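February, evening

Humidity in the back room was high again at breakfast, so the dehumidifier has gone onto the low setting and stays there until the month is out. The gauge by the window and the gauge by the door disagree, as they have all winter. I take the window one as correct for the sill and the door one as correct for the shelves, and leave it at that.

Spent the morning on the indigo vat. It had gone over to a flat, greyish green with very little flower on top, and a strip of test cotton came out pale after a full dip. Checked alkalinity with the paper strips and found it low. Added lime in two small lots with a long rest between them, stirring from the bottom without breaking the surface more than I had to. By noon the liquid under the skin was yellower and the smell had shifted from stale to the usual one. A second strip held its blue after rinsing, though there was still some loss into the water. I will feed it a little fructose tomorrow and keep it out of the draught.

Temperature is the other half of the problem. The vat sat at 45 degrees when I started and fell steadily once the lid was off. The old quilt jacket round the barrel has gone thin on the side nearest the wall. Kaisu Ruotsalainen has offered a length of pipe lagging left over from her boiler, and I have said yes to it.

The Salminen scales arrived after lunch. They read in single grams and settle quickly, but the pan is shallow and powder creeps towards the rim. Weighed out 335 grams of scoured wool as a check against the kitchen scales, which were slightly heavy on every reading. That may explain the last madder batch, where I took the weight of fibre from the kitchen scales and everything else from the recipe card, and got a duller red than the card promised. It does not explain all of it. The water here is soft, and madder wants some chalk. I left the chalk out in the autumn because the box was empty and then forgot to put it back on the list. It is on the list now.

Helmi Lappalainen rang at four about the mordant notes. She wants the alum figures set down per dry weight and nothing else, and she is right that my old pages mix dry and wetted weights without saying which. Went back through the Runar notebook and marked the doubtful pages in pencil. There are more of them than I expected, most from the first summer, when I was weighing skeins straight from the line. Some can be worked back from the yarn labels. The rest I shall strike out. We also talked about iron. She uses it as a separate dip after the dye and I have always put it in the pot at the end. Her method gives better control, and it keeps the pot clean for the next colour. I will try hers on the onion skins, where a spoilt batch costs nothing.

Re-dips take up the rest of the page. The method for worn dark clothing, as it now stands: wash with no softener, soak overnight, squeeze out, dip for 10 minutes, air until the green has gone entirely, then repeat. Short dips wear better than one long one. Seams take the dye last – the thread is often polyester and will not take it at all – so pale stitching stays pale against the cloth whatever is done to it. Anybody bringing me something to freshen should be told that first. I have written it on the card by the door.

The airing step is the one I cut short most often. Cloth that goes back in while the folds are still green comes out banded, and the bands do not rinse out. Turning it over twice and opening the folds by hand deals with it, at the cost of blue nails.

Stitent have put up the price of soda ash. The Prirnier tub is cheaper by weight but comes with a lid that does not seal, and soda ash left open in this room turns to crust. Ordered the dearer one.

To do: lagging, chalk, fructose, new pencil for the Runar book. Move the madder jars off the top shelf before the heat from the lamp gets to them. Ring Helmi when the iron test has dried.
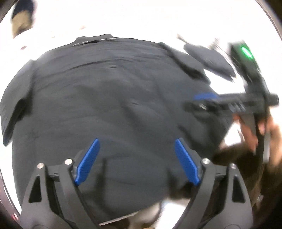
Dark navy, laid out on white. Pale stitches or a label near the seam.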